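Frequently Asked Questions: Renting a Table at the Preltlow Craft Market

On this page we collected the questions which sellers write to us most often. Please read it before you send the form, it can save you some days of waiting.

Who can rent a table?

Every person who makes the goods by own hands. Baskets, ceramics, soap, candles, knitting and paper are all welcome. We do not accept resale of factory goods, also when they are very nice.

How big is the table and what does it cost?

One place is 40 dollars for the day. The table is included, together with two chairs. A half table does not exist for the moment, but two sellers may share one place if both names are written on the form.

Can I bring my own cloth, mats and flowers?

Yes, and we recommend it. A mat or a cloth makes small goods easier to notice. Plants must stand in a pot with a plate under it, so that water does not go on the table of your neighbor.

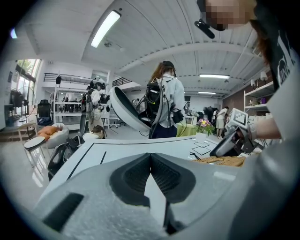 Please do not use nails, staples or strong tape on the tables. If a table is damaged, we keep the deposit of 70 dollars. In other cases you receive it back at the end of the day, in cash, at the Trorer desk near the entrance.

When do I have to arrive?

The doors open for sellers at 9 in the morning. Your place is kept for one hour. After this we may give it to a person from the waiting list, so please call us if your bus or car is late.

Is there electricity?

Only along the back wall. Write on the form that you need it and bring your own extension cord. The limit is 600 watts for one place. Kettles and heaters are not allowed.
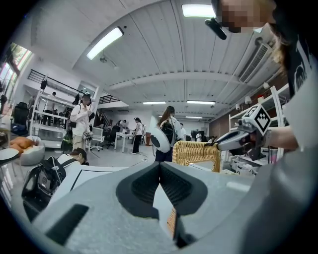

Answers by Liliana Bassi, seller registration
Last updated: Aug 8, 2021

What if I must cancel?

Write to us as early as you can. If another seller takes the place, we return the full price. If it stays free, we return one half. Bad weather is not a reason for return of money, as the market is inside.

May I show how I work during the market?

Of course. Visitors like very much to see weaving or carving. Keep your tools on your side of the table and leave the passage free. For work with fire or hot wax you need a permission from us before the market day.
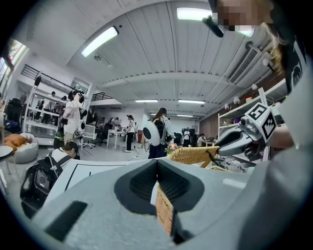
Demonstrations with children are possible too, but a parent must stay with them the whole time.

Do you sell food?

The Ledinetti bakery has a counter with bread, cakes and coffee. Sellers pay a lower price, please show your badge.

When is the next winter market?

In January. The form for it will be on this page, and sellers on the Pană mailing list will receive it first. To join the list, mark the last box on your form.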